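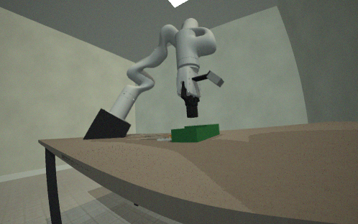 Flakside: what we're buying, and what we're putting off

By Callum Baird
Posted in May

This site uses cookies to remember your settings. Accept all | Manage preferences

Hello! This is the read-me for the Flakside folder, which started life as a shopping list and has slowly turned into the place where all our equipment decisions live. If you've just joined us at Rodton, start with this file, then open the budget sheet, then come and argue with me.

What's in the folder

The simulated tabletop (one arm, one table, one green block), the settings that go with it, the budget sheet, and the supplier quotes. Wilmer Taipe built the room and the table. Tharindu Kodikara looks after the arm model and the gripper. I look after the money, so please send complaints about the simulation to them and complaints about the spending to me.

Why we simulate before we spend

Last year we bought a bench first and worked out the reach afterwards. It was a lovely bench. It was also too deep, and we ended up selling it to the workshop downstairs for a good deal less than we paid. So this time the rule is that anything we can't bolt down in the simulation doesn't get a purchase order.

The simulated arm is white, on a black angled base at the edge of the table, and it comes up and over so the gripper points straight down at the work. Mounting it at the edge keeps most of the top free, and I'd like the real one to go in the same way. Abelardo Guzmán would still prefer a central mount. We've agreed to price both — the edge plate from Adel and the centre plate from Lévesque — and both quotes are in the folder.

The green block is our standard target. It has a step in the top, lower at one end and higher at the other, which gives the gripper two heights to deal with in a single part. You'll also find a few small pale bits lying on the table. Leave them where they are, please, or your results won't match anyone else's.

The budget

The ceiling for everything apart from the arm is 3,000 pounds. The arm comes out of a separate pot and Marisol Zapata has already signed that off (thank you, Marisol!). Of the 3,000, I've set aside 2,000 for the table, the mounting plate and the floor fixings, and whatever is left has to cover the sensor bracket, cables, spare gripper tips and delivery.

Delivery is the one that always gets me. The cheaper of the two table quotes doesn't include getting it up the stairs, and our lift is too small for a top that size. Read the small print before you get excited about a price, and put the full delivered figure in the sheet, VAT and all.

A few things I've learnt to budget for separately:

- Spare tips. They get crashed into tables. Buy 2 sets with the arm, while we can still ask for them as part of the deal.
- The bracket on the wrist. In the simulation it sticks out sideways with a boxy grey block on the end, and it needs room to swing. Check it against the shelves before you order any shelves.
- Matt table tops. The simulated one is tan and speckled. We don't need to match it exactly, but glossy white is out.
- Floor fixings. Measure the tiles first. I'm still cross about the last time.

What we aren't buying yet

A second arm, a conveyor, or any kind of fencing beyond what the safety review asks for. The review hasn't happened yet, so there's an empty row for it in the sheet, and I know an empty row looks like a zero. It isn't one! If the review comes back with a long list, the nicer table goes first and the spare cables go second.

Known gaps

The simulated room is tidier than ours and has no cables in it at all, so it's no help with planning trunking or sockets. The ceiling height is a guess — Wilmer is going to measure the real one. The floor is perfectly flat, and anyone who has put a mug down in our lab knows how that compares. Don't use the simulation to choose lighting either. We tried, and we got a lovely answer that had nothing to do with our windows.

How to change something

Copy the settings file, put your initials on the end of the name and make your change there. If it affects a purchase, add a line to the budget sheet with the supplier, the delivered price and how long the quote is good for. I go through new lines at 11 each morning, with coffee, and I'm far more generous at that hour than later on.

Quotes older than a month get moved to the "stale" tab. Please don't order from that tab. Ask the supplier for a fresh one and drop it in the quotes folder with their name first, so that Adel's and Lévesque's stay in their own piles.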